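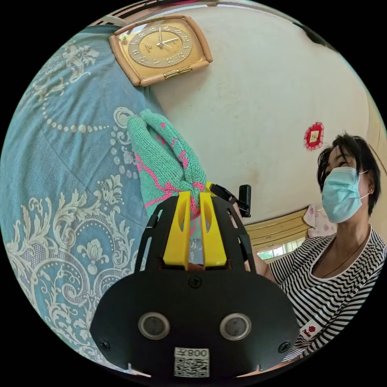
Thread: Hand-held vs. teleop data for folding clothes, our numbers

ribstitch
Posted 1 December 2022

Since the last thread on hand-held collection went up in flames without a single number in it, let me contribute a few for you to be angry about.

We're the garment half of the Cerkard project. In May we stopped teleoperating the arms and had people do the folding themselves with hand-held grippers, one in each hand, in bedrooms, with ordinary clothes. Same fingers as on the arms, so the policy sees more or less what it will see later. We trained one policy on 88 minutes of that and another on 88 minutes of teleop from our own bench, then ran both on the same arms with the same knitwear.

Hand-held: 45 percent of trials ended in something we'd agree to call folded. Teleop: 32. Neither is getting a job at a department store.

Most of the gap is in the first grasp. The teleop policy likes to come down flat on the middle of the garment and pinch whatever is there. The hand-held one goes looking for an edge. Sleeves defeat both of them equally.

damp_towel
45 vs. 32 on how many trials? And who decides what "folded" means? I've seen folding papers where the final state was a ball with good posture.

ribstitch
Fair. Two raters, shown only the end state, and ties counted as failures. The trial count is in the writeup, and you'll find it too small. So did we.

gantry_gus
I don't buy that it's the device. You changed the device, the rooms, the lighting, the clothes and the people all at once, then credited the device. Our bench at Trurngate has one table and one gray T-shirt, and I could probably beat it by filming in a bus station.

ribstitch
You could, and I'd read it. We have a partial answer: a small hand-held set collected on our bench. It landed between the two, closer to teleop. So yes, a good part of it is the rooms. I'd still point out that the rooms come with the device. Hauling two arms up to a third-floor bedroom is a different grant.

The other thing we got was the plackets. With teleop, our operators avoided buttoned fronts because they were miserable to grab. By hand, people just go for the band, one gripper up near the collar and the other down by the hem – and they did it without being told to.

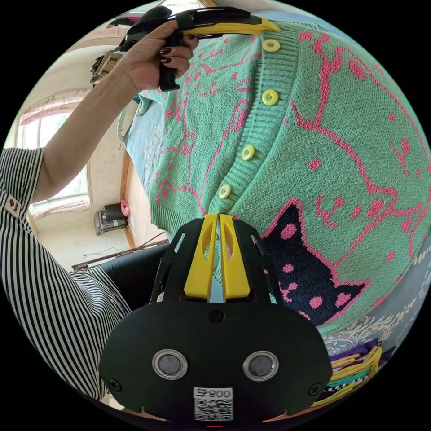 Burkness
The band thing matches what we see. Give people fingers instead of a joystick and they grab where they'd grab at home. My worry is speed. Humans do it fast, the arms then try to do it fast, and a knit that was merely bunched is now on the floor. Did you slow the demos down?

ribstitch
By a factor of 2 at training time. Before that the arms folded with real conviction and very little cardigan.

gantry_gus
So add "slowed down" to my list of things that changed.

ribstitch
Added. It's getting to be a nice list.

damp_towel
Any chance of releasing the bench set separately? That's the comparison I'd like to rerun, and Ong already has a loader for your format.

ribstitch
Yes, once somebody renames the files. Half of them are called final.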